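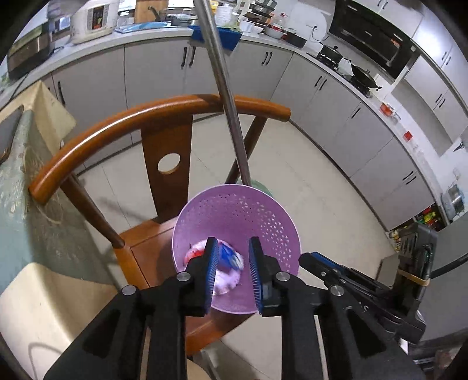
Section 3: Planning and Budgeting for Your Hand-Held Gripper Kit

I wrote this section after buying for three different groups and getting the numbers wrong at least once with each. If you've already got an order number from Clostar you can skip to Section 4, but please look at 3.4 first. It covers the parts that tend to get left off the order, and adding them afterward means a second shipping charge.

Everything below is for the Terketti hand-held gripper, used in real homes to record everyday chores. If you're buying for a bench or a fixed arm, use the table arm guide. The finger pads are the same, but almost nothing else is.

3.1 Work out what you'll be picking up

Do this before you look at a single price. I mean it! Heikki Pelkonen and I once spent a whole afternoon comparing mounts for a task list we hadn't written yet.

1. Write down the chores you plan to record. Plain words are fine: "take a bag out of a colander," "hang up a dish towel," "put a lid on a pot."

2. Next to each chore, write what the fingers will have to close on. Thin rims, crumpled plastic and cloth all go in one group. Jars, cups and anything heavy or smooth go in another.

3. Mark any chore where the fingers have to reach down into something. Deep baskets and buckets need finger length, and you'll want to measure the deepest one you own with a ruler.

4. Mark any chore that happens at chair height or lower. Your people will be bending, and they'll need more breaks, so you'll get fewer recordings out of an hour.

5. Add up the two groups. If the thin and crumpled group is the larger one, order the ribbed pads. If it's the smaller one, the smooth pads that come in the box will do you fine.

Note: The ribbed pads are sold in pairs and wear out in pairs. Don't change one side only. The grip goes crooked and you'll spend an hour thinking it's the screws.

3.2 Decide how many kits

I budget 2,000 dollars per complete kit. That's my own planning number, with spares and a case in it, and your quote may come out different depending on where you are and what you already have in a drawer.

1. Count the homes you'll be recording in on the same day. Call that your kit number.

2. Add one kit if you have three or more homes. A kit that's away for repair is a home that's standing idle, and you've probably promised those people a date.

3. Check who's carrying it. One person can look after two kits if the homes are close together. Rakiya Aliyu managed three for a while in March and told me very firmly not to write that down as normal.

4. Multiply, then put the total aside and don't show anyone yet. You still have 3.3 and 3.4 to go.

Caution: Do not share one kit between two homes on the same day to save money. Every move means checking the finger gap again (see Section 5), and a gap that's off will spoil everything recorded after it.

3.3 Plan the hours

Equipment was the smaller half of our bill. Hours were the bigger half, and I wish I'd started there.

1. Allow 30 minutes for set-up in each new home, even with someone experienced.

2. Set a target for the number of recordings. We planned for 1,000 on our first round, spread over the whole chore list.

3. Do a trial in one ordinary kitchen before you fix that target. Ours gave us 96 usable recordings in a full day, with lunch and one long phone call in the middle.

4. Divide your target by your own trial number, not mine. Round up, then add a day.

5. Budget for the household's time as well. You're taking over somebody's kitchen – chairs, tablecloth, the lot – and a fair payment plus a tidy-up afterward gets you invited back.

Tip: Ask the household to leave things where they normally are. Clearing the counters costs you time, and you end up recording a kitchen that isn't like anyone's.

3.4 The parts people forget

Add these to the order now:

Ribbed finger pads, two spare pairs per kit
Finger screws, one spare bag per kit
Screwdriver that fits those screws (it's not in the box, and yes, I've complained)
Rubber bands, assorted, for holding cables and small parts in place
Spare cable, one per kit
Soft carrying case
Wipes for the pads, especially if you're working near food

The rubber bands sound silly next to a 2,000 dollar kit, but buy a big bag. Babatunde Ojo gets through more of them than I do coffee.

Note: Ketwood sells a wooden stand that fits the gripper nicely. It's good for storage. It doesn't charge anything or line anything up, so treat it as an extra and leave it out of the first budget if money's tight.

3.5 Put the order in

1. Get a written quote with the pads listed on their own line. If they're bundled, you can't tell which type you're getting.

2. Ask for the delivery date of the slowest item. For us that was the cables.

3. Check the quote against your list from 3.1. Read it out loud to someone if you can. Itzel Manríquez caught a missing case that way.

4. Send it for approval with your hours from 3.3 on the same page, so that whoever signs sees the whole cost at once.

5. When the boxes arrive, open every one the same day and check the contents against the quote. Missing parts go to Titilayo Babalola at the parts desk, with the order number in the subject line.

Caution: Don't book any homes until all the boxes are checked.

Prices and part names in this section last checked July 25, 2019. Continue to Section 4, Unpacking and First Assembly.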